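Notebook, gripper comparison, October
Hand-held pair, curved pads vs. the old flat ones

Started 9:40. Kenneth had left the new curved pads in the drawer with the spare marker cubes, so no waiting on parts for once.

Very good morning! I was ready to spend it fighting the trackers again and instead got straight into handling, which is the part I care about. The plan was to run the plant transfer (pot from one tray to the other) with the curved pads on both grippers, then swap back to the flat Zoltent pads and do the same thing, same start position, same operator. Yae K. took notes for the first half and Tane for the second.

First thing to write down before I forget: the curved pads are much kinder to anything round. With the flat ones I have to sneak up on the pot and get the wrist angle nearly perfect, otherwise it rolls a little between the fingers when I lift. With the curved ones I can come in sloppy and the pot centers itself as I close. Tane tried it cold, no practice, and got it on the second go. He has never managed that with the flat pads.

The catch is thin edges. Trays are noticeably worse. The curve means you only get a small contact patch on a straight rim, and if you pick up one-handed the whole tray wants to pivot. Two-handed is fine. Hideaki thinks a flat section at the very tip, maybe the last 11 mm, would get most of that back without spoiling the round grasp. I like this a lot and have asked him to draw it up.

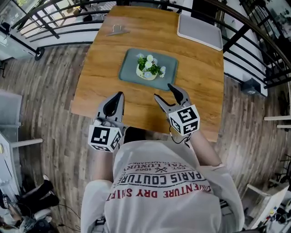
Opening width matters more than I expected, too. I tend to hold the right gripper wide open while I think, then close late and fast. Yae K. pointed out that the left one hardly opens at all when I do that, so the two hands are giving us completely different closing profiles for the same object. Worth a proper look in the logs. If it's only my habit, we need a second operator in the comparison before we say anything about the pads.

Tracking. The Hoshino solver held both cubes through nearly the whole session, and we have 2,971 usable poses from the curved-pad block. It lost the right cube 3 times, each time when I turned the wrist in toward my body. Left was clean. I went back over those segments with Yae Iwasaki after lunch and she suspects the cube angle more than the solver. She wants to tilt the mount outward a little so that at least 2 faces stay in view with the wrist rolled in. Easy to print, easy to undo. Doing it.

Cable. The right one still tugs at the forearm on long reaches. You stop noticing after a few minutes, but I can see it in the trajectories as a small hitch near full extension (Tane spotted it first, I thought it was filter ringing). Tried routing it along the inside of the arm with a strap — better, though the strap slides. Kenneth has some of the softer Grudska cable left over and will make up a new one.

Flat-pad block, 2:15 to 3:30. Slower, as expected, and more regrasps on the pot. Trays felt solid and I was a bit sorry to give that up. Flowers are a nuisance with either type; the leaves get in between the fingers if you approach high. Coming in low and level against the pot works, and I'd make that the standard approach for everybody so we aren't comparing techniques by accident.

I haven't touched the Stuson controller settings. Trigger response is the same for both blocks, so the numbers should be comparable once Yae K. has trimmed the starts.

To do
— Hideaki: tip drawing, curved with flat end
— me: reprint right cube mount, tilted outward
— Kenneth: softer cable, right side
— Tane: repeat both blocks as operator, same trays, same pot
— Yae I.: rerun the lost segments with the new mount geometry
— find out who has the small hex driver, the pad screws are chewed up already

Stopped at 4:50. Hands a little sore, right thumb mostly. Would happily go again tomorrow if the mount is printed by then.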